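Fragrance Oils in Cold Process Soap: Frequently Asked Questions

These are the questions that come in most often at Clalport Soap Supply. Answers were put together by Perihan Aksoy and Fidel Orellana, and last updated in October.

How much fragrance oil should I use?
Check the maximum usage rate on the page for the fragrance you bought. It is different for every oil. Most of our customers use 3% of the weight of their base oils. For a batch with 900 grams of oils, that is 27 grams of fragrance. Weigh it on a scale. Measuring by the spoonful isn't accurate enough.

What is acceleration?
Acceleration means the soap batter gets thick faster than you expected. Florals and spice scents are the usual cause. If you're planning a swirl, pick a fragrance marked "slow moving" and stop blending at a light trace.

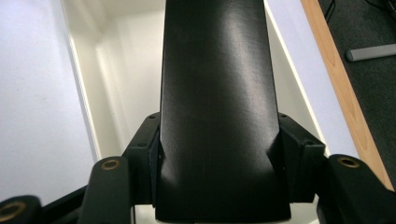

Can I use candle fragrance in soap?
Only if the supplier says it is approved for skin and gives a usage rate for soap. Some oils are sold for candles only, and those should stay in candles. Each listing in our shop has a line called "Approved for" near the bottom.

Why did my soap turn brown?
The fragrance most likely contains vanillin. Soap made with it can go anywhere from tan to dark brown, and the color keeps changing for several weeks. You can leave part of the batter unscented if you want a section to stay light, although the brown may creep into it later. 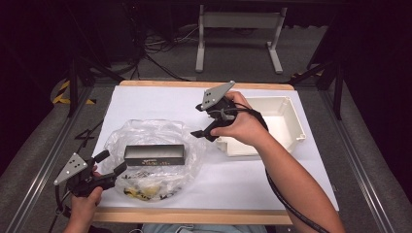 Clear bag on the work board.

How many of your fragrances have been tested in cold process?
143 so far. Inês Moreira makes a plain test loaf with each one and writes down trace time, color and how strong the scent is after the cure. Her notes are on the product pages under "Soaping notes." If there are no notes, we haven't tested it yet, and you should make a small batch first.

My scent disappeared after the cure. What went wrong?
Citrus oils fade more than others, even when everything was done right. Soaping a little cooler may help. So can blending the citrus with a heavier scent. Hemumach, our cedar and resin blend, is the one people buy for this, and a small amount is enough. 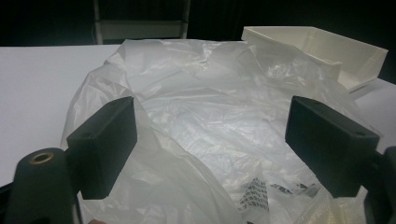 Crumpled plastic bag, close up.

What does the flash point mean for soap?
Very little. It matters for shipping and storage. A fragrance with a flash point of 215°F won't necessarily last longer in your soap than one with a lower number.

How should I store fragrance oils?
Keep the cap tight and the bottle in a cool, dark cupboard. Our 60 milliliter bottles are amber glass and can stay as they are. Pliltel Citrus and the other orange and lemon oils

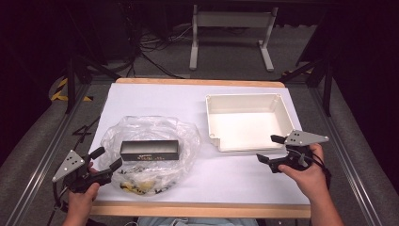
should be used within a year of opening. The rest will keep for about twice that long. If an oil smells sharp or sour, throw it out.

Can I mix two fragrances?
Yes. Add up both amounts and stay under the lower of the two maximum rates. Put a few drops of each on a paper strip first and smell it the next day.

Can I return an opened bottle?
No, but unopened bottles can come back. Write to Lefteris Kouris at the order desk with your order number before you send anything.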